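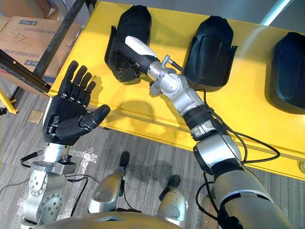

November, bench notes, shell station

Re-seated the wrist on the right arm before the morning run. Two screws on the tool side had backed out again. Florketti's sheet says check every 200 cycles; I'd halve that and still not trust it. Thread lock on both, marked with paint pen, so next time we can see whether they move or whether I'm imagining it.

Cable at the wrist still wants to sit where the joint closes. Tied it back with more slack than last time. Bendulent sell a sleeve for this and swear by it. They swore by the previous one as well.

Re-taught the approach to the left shell on the yellow table. Old point was set before the table got shifted, and the offset in the config (22, no units, no comment) means nothing to me. Removed it. If anything drifts, that's where to look first. 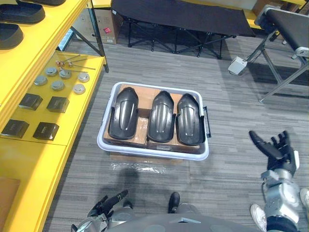 Tub on the floor by the yellow shelving, three black pieces on the flat boxes.

Vostby's log claims 31 clean insertions in the last batch. The log counts a closed move as a clean insertion, so I'd want to see the parts — haven't yet.

To do: new strain relief on the right elbow, ask Tănase for the real torque figures, left hand thumb calibration (put off twice). Leave speed where it is until the screws have had around 200 cycles.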